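Teaching a Robot to Sort Fruit, One Squeeze at a Time

I went over to the Brannigan building on Porner Street last month thinking I'd stay half an hour, and I was there until they started turning the lights off. My excuse was the open evening that the Dadell project puts on a couple of times a year. My real reason was that I'd heard they let visitors have a go with the grippers, and I am not too proud to stand in line for that!

If you missed our piece in the spring, Dadell is a small outfit (Ingrid Mbeki runs it, with Saadet Yüksel doing most of the software) that wants robots to handle food without wrecking it. They don't write out instructions for every move. A person holds a gripper in their hand, built to match the one that goes on the robot, and just does the job while a camera on the tool records it. Do it enough times and the robot has something to learn from. They call each try a demo, and by the time I got my coat off they'd logged 166 of them for the fruit job alone.

Fruit is a sneaky choice, by the way. I'd have guessed eggs would be the hard one, but Ingrid says she'd take eggs any day (they're all pretty much egg-shaped, after all). With fruit you've got a tomato that bruises if you look at it funny, sitting a few inches from an orange you could play catch with, and the fingers have to treat each one differently. The grippers have blue rubber pads on the ends, and a good bit of the skill is in letting the pads do the holding so your hand doesn't clamp down out of nerves.

I clamped down out of nerves. Saadet was very nice about it. She told me to slow down on the way in and to stop "chasing" the fruit, and then she had me work with two grippers, one in each hand, which felt like trying to eat dinner with somebody else's arms.

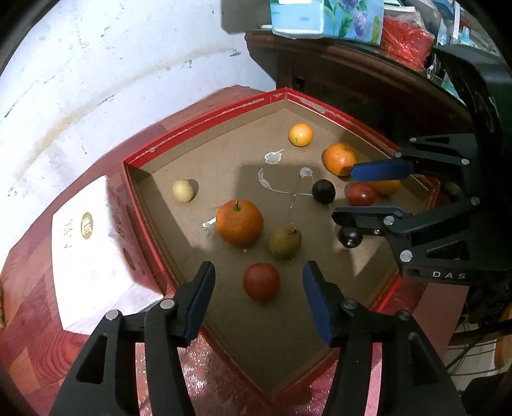

Mortimer Quintanilla thought the two-handed part was where the whole thing gets interesting, and he said he'd been skeptical until he tried it himself. His point was that with one hand you mostly learn to grab, but with two you start steadying things and nudging a neighbor out of the way without thinking about it, and those are the little habits that are so hard to put into words for a machine. He also said his wrists hurt, and I can back him up on that.

So what happens to all those demos? They get checked first. Saadet goes through the recordings and tosses any where the person dropped something and then panicked. A drop followed by a calm pickup stays in, which surprised me. She says the robot is going to drop things too, so it had better see what a sensible person does next. After that the training runs overnight on a machine named Jernel (I asked why, and got two completely different stories), and in the morning they try it out on the real arm.

The results so far are mixed, and I liked that they were upfront about it. Ingrid told us the arm does well with oranges and other firm, round stuff. Small fruit in a corner still gives it trouble, and it will sometimes hover over a piece for ages like a shopper who can't make up her mind. They've had it finish a full tray without help 3 times. Everybody in the room clapped when she said that, me included.

The other way of teaching came up as well, where you sit at a desk and steer the arm from a distance with a controller. They used to do it like that. Saadet still likes it for heavy items, but she said people get tired and stiff and the recordings come out looking stiff too. With the gripper right in your own hand you move the way you normally would, more or less, once you get past the first few awkward minutes.

Harriet Wojcik is keeping the sign-up list for the next round, which starts in August. Sessions are 35 minutes each and there's no experience needed, though you do have to be okay with standing the whole time. Lefties are especially wanted, because nearly everyone who has come in so far is right-handed and Ingrid would like more variety. You can put your name down at the front desk in the Brannigan building any afternoon before five. I've already put mine down, and I plan to be much gentler with the tomatoes.

Xiomara Kapoor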